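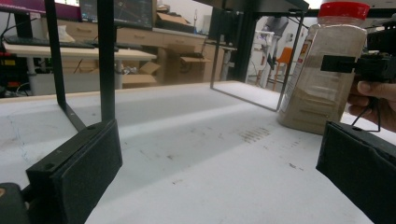
Baltazar asked for a ruling on containers, and I've had a cup of coffee, so he gets one. My position is that a jar earns its shelf by telling you what is in it, and by that standard the big clear one with the red screw-on lid has been coasting. It holds a tan powder, most of the way up. I'd have said ground spice. I would also have said that last winter about the pancake mix, as those of you who ate the Crăciun stew will recall.

Baltazar's message, trimmed, with the part about the freezer saved for another day:

> From: Baltazar Huerta
> To: ulletus-pantry
> Subject: jars vs. bags, again
>
> All,
>
> I'm placing the Clasari order in June and would like to settle the packaging first. The refill bags come in 380 g and 800 g. The jars cost more and take up the whole lower shelf. Can we just buy bags and pour them into whatever we have?
>
> Also, would whoever has the good funnel please bring it back.
>
> B.

To take it in order: yes to the bags, within limits. The 800 g bag is the better buy if you own a jar that will hold it. If you don't, you'll spend the next month with a folded-over bag and a binder clip, and the cumin will get into the tea. Get the 380 g and live with yourself.

As for whatever we have, we have plenty, and most of it has been something else. I've got nothing against a second career for a jar. My objection is to leaving the first career printed on the front. I keep buttons in one that says olives, and my brother-in-law has never forgiven either of us.

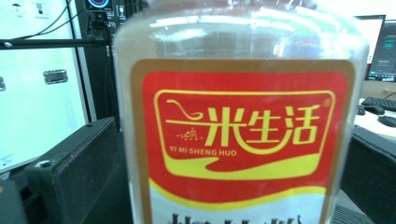
So I'd propose that anything refilled gets a strip of masking tape across the old label, with the contents and the month in marker. English, Chinese, Romanian, your own shorthand, I don't mind, as long as one other person on this list can read it. "Brown stuff (the good one)" was a real entry on the Erkton shelf and I would like it to be the last.

Put the tape on the jar and leave the lid alone. Lids travel. We have a fair number of red ones and they've all been introduced to one another.

Pouring is the other half of it. Do it over a tray. I know the white table is right there and wipes down nicely in theory, but it already has its scuffs and scratches, plus that patch of small brown smudges near the middle that I've been at twice with a sponge and a grudge.

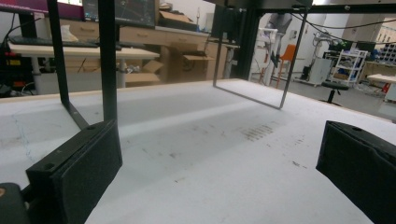

Baking soda paste, ten minutes, then a soft cloth is my next attempt. If anyone knows a better method that doesn't involve the scratchy side of the sponge, please write to the list. The scratchy side has had its turn.

Back to the order. Put me down for 10 of the small bags, four paprika and six coriander. By my arithmetic that leaves room for the lentils, which someone requested and then went quiet about. Come forward, lentils.

I don't have the funnel. I have a funnel, and it isn't good.

P.S. The sign-up sheet is still at message 105 in the archive, under the subject line "Re: Re: raisins."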